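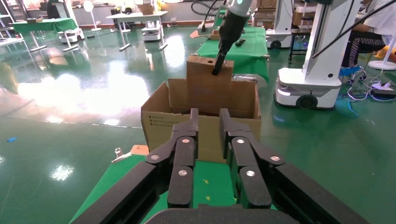 Carton on the green bench, flaps out, tall panel standing up inside.

Friday, March - Shona Pryor

Packing bench again. The Brukstead carton is still with us, and so is the argument over whether it counts as a box. Nkechi says yes. I say it was one when it got here.

The flaps fold out well enough. The tall panel with the hole near the top is staying in for now, as Bahman wants to try it as a divider and I've run out of reasons to say no. The order from Belero was for 2,759 flat cartons, invoiced as 3,000, so there are 241 I am supposed to find under something.

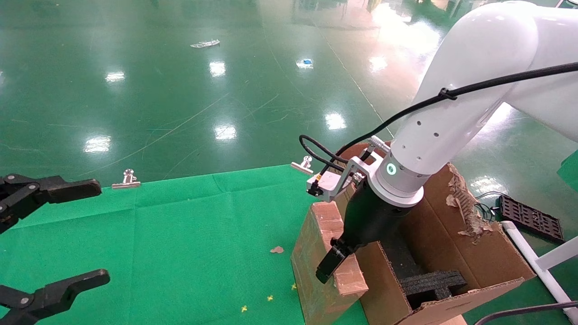

The back flap is the sorry one. It has peeled down to the corrugation, and tape won't stick to fluff - I gave it around 30 minutes of my life to make sure. The panel has tape along its top edge and looks almost respectable beside it. Black foam block stays inside until Yaqin decides what it's meant to be protecting.

Green cloth is creased like a slept-in shirt. Binder clips are on the far edge. Scraps of cardboard and little yellow bits still need picking up, and I'm noting that here in the hope that someone reads this before I get to it.

To do: ask Nasrin about a heavier board, iron the cloth (ha), find 2 more clips.

Search this notebook Go
Contact the workshop | © Tustent | Back to top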